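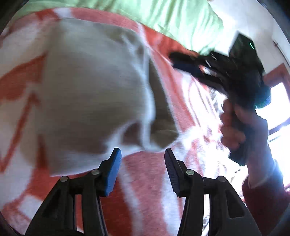
Clorngate
Household cloth handling log: what lands on the bed, and where it goes next

Version 2

What this is

Clorngate is a table of 1,310 rows. Each row is one piece of cloth that somebody in Sevia put down on a bed and then folded, rolled, stuffed, hung up or left where it was. The pieces are the usual ones: pillowcases, throws, baby blankets, sweaters, towels, fitted sheets, the odd bathrobe. They come from 21 homes. There is also a folder of free-text notes, some good and some close to useless, and a color sheet that I would like you to read about below before you open it.

I took over the files from Lucinda Begay, who set up the original log and wrote most of the category guide. I've kept her guide where I could make it work. Where I couldn't, I've said so. My own view is that this is a decent record of how people talk about folding and a weaker record of how they fold, and I'd ask anyone planning to cite it to read past the first screen.

Lyle Dvorak, maintainer

Why it was made

The first version was meant to settle an argument over whether people who fold on the bed take longer than people who fold on a table. It did not settle it. Almost every home that signed up already folded on the bed, and the two that owned a suitable table had things on it. Table folding is therefore a column with very little in it. I left the column in so that nobody has to write to me asking where it went.

What the log can do is show which items get handled twice. A throw that is folded, set on a pillow, moved off the pillow and folded again has a row with a rehandle mark. I think those marks are the best thing here.

Files

items.csv
One row per piece of cloth. Start with this one.

homes.csv
One row per home. Bed size, whether the bed was made first, where the finished pile went.

colors.csv
See "Color", and please do see it.

notes (folder)
Plain text, one file per home, typed up from paper sheets. Spelling has been left alone.

guide_v1.txt
Lucinda's category guide, unchanged.

guide_v2.txt
My edits, with the reason for each change next to it.

Columns in items.csv

item_id
A number. The gaps are withdrawn rows, and the numbers have not been reused.

home_id
Matches homes.csv.

kind
What the person called it. "Blanket" and "throw" are separate values because people insisted on the difference, though I have never been given a definition that two homes agreed on. If you're counting, merge them.

feel
One of: smooth, knitted, fluffy, fleecy, stiff, slippery. The guide allows one value only. Plenty of things are knitted and fluffy at once, and in those cases the sheet shows whichever word came to mind first. Don't build anything on this column.

under
What the item was lying on when the person got to it. Values include bare mattress, sheet, blanket, pillow, other laundry. It is filled in well, and I trust it more than I expected to.

fold
halves, thirds, roll, bunch, hang, none. "Bunch" covers anything gathered up and put down without edges meeting. Version 1 called this "failed," which I thought was rude and also wrong, as many people bunch on purpose and are happy with it.

rehandled
yes or no.

seconds
How long it took, by kitchen timer or phone. Treat with suspicion. See below.

done_by
adult, teen, child, shared. No names anywhere in the files.

How rows were collected

Each home got a paper sheet and a pencil on a string, and was asked to log one ordinary load from the moment it was dumped on the bed until the bed was clear. The sheets were collected in August. I'd have preferred a second round in colder weather, when the heavy blankets come out, and the log leans toward light stuff as a result. Sheets and towels are well covered. Comforters are not.

Myung-ja Yoon typed up the paper sheets and Teodor Åberg checked a share of them against the originals. Where the two of them disagreed they kept both readings, and the second reading sits in a column called alt. I asked them to stop doing this for commas.

One home returned its sheet with a folding board listed under "helpers." The board was a Pandent, the flip kind for shirts. Those rows are in, marked board=yes. They are neat and quick and have nothing in common with any others, so drop them if you want typical.

The timing problem

I don't believe the seconds column and I'd rather say it plainly. People started the timer when they felt like it. Several clearly timed the nice items and skipped the fitted sheets. One sheet has the same value written all the way down the page in the same slant, which tells me it was filled in at the end with a cup of coffee.

There is a further problem with what counts as finished. If you fold a small white blanket on top of a big patterned one, and then have to lift the small one to fold the big one, was the small one done the first time? Guide version 1 says yes. Guide version 2 says the clock stops when the item leaves the bed. The rows were not retimed, because they couldn't be, so the column holds a mix of both rules. The rule column tells you which applies, where we know. It's blank more often than I'd like.

If you need durations, collect your own. I mean that kindly.

Color

colors.csv gives a main color and a second color for each item, in the words people used. I didn't want to publish it. Ezekiel Fitzsimmons argued that it would help with studying mix-ups, where a pale cloth gets lost against a pale sheet, and he has half a point. Pale on pale does show more rehandle marks than pale on something bright. But the homes with white bedding also tended to be the homes with the largest loads, and I can't separate the two with what we have. Neither can he, though he has tried.

Other trouble with the color sheet:

"White" was used for white, cream, light gray and, in one home, a yellow the owner said used to be white.

"Coral," "red," "brick" and "salmon" overlap heavily. A red-and-white blanket in one person's notes is a pink one in her husband's, same blanket, same afternoon.

Patterned items are entered under whichever color the person saw most of, which depends on how the thing was lying. Stripes and zigzags that run one way on the flat look quite different once there's a fold across them. There's a pattern column, yes or no, and I'd use that in place of any of the color words.

Green pillowcases are listed as green, pale green, sage, mint and "the hospital ones."

What people wrote

The notes folder is more honest than the table. A few lines, copied as written:

"always do the big blanket last becuase everything else is sitting on it"

"fluffy ones you cant tell where the edge is. I just squash it"

"Shook it out first. Does that count as handling"

"fringe gets caught in itself, gave up being careful"

"my mother folded in thirds and I fold in halves and the shelf is the wrong size for either"

On shaking out: yes, it counts, but only in guide version 2. In version 1 a shake was ignored. We went back and added shakes where the notes mentioned them, so homes that wrote more appear to shake more. I wouldn't read anything into it.

Things I have heard claimed from this data

That rolling saves space. The log has no measure of space. It has a column for where the pile went, and the most common answer is "chair."

That folding on a made bed is quicker than on an unmade one. See the timing problem. I'd also point out that people who make the bed first had already spent time making the bed, which is not in the log.

That washing with softener makes knitted throws harder to fold. Some sheets mention Marchetti, a softener a few homes used, and somebody ran with that. The product was never a question on the sheet, so we only know who used it among those who felt like mentioning it.

That children are worse at folding. They bunch more. Whether that's worse is up to you and your closet.

Reasonable uses

Looking at the order in which mixed loads get cleared. Looking at what was lying under what. Practice with messy categories, if you teach that sort of thing and your students have grown too comfortable. Reading the notes for their own sake.

Uses I'd advise against

Anything with the word "average" next to the word "seconds." Any comparison between homes, given how differently they filled in the sheets. Any advice column on the right way to fold a fitted sheet – the log contains a good many attempts and I would not hold up a single one as a model.

Known errors

Some pillowcases are logged as pillows. You can usually tell from the fold value, given that people don't fold pillows in thirds.

One home logged the same robe several times as it moved from the bed to the door and back. The rows are kept, with the first marked as primary.

A missing "under" value means the person left it blank. It does not mean bare mattress. Version 1 filled blanks with bare mattress and I have undone this wherever I found it. I may not have found it everywhere.

Changes since version 1

"Failed" renamed to "bunch."
Rule column added.
Shakes added from notes.
Alt readings kept in their own column.
Homes renumbered. If you have old code that joins on home_id, it will run without complaint and give you nonsense.

Reuse

Free to use for teaching and research. Say which version you used, and which guide. If you find a row that can't be right, send me the item_id and what you think is wrong with it. I check the mail in the evening and I do fix things, slowly. Paper sheets are kept in a box at my place and can be looked at by arrangement, apart from the one that went through the wash.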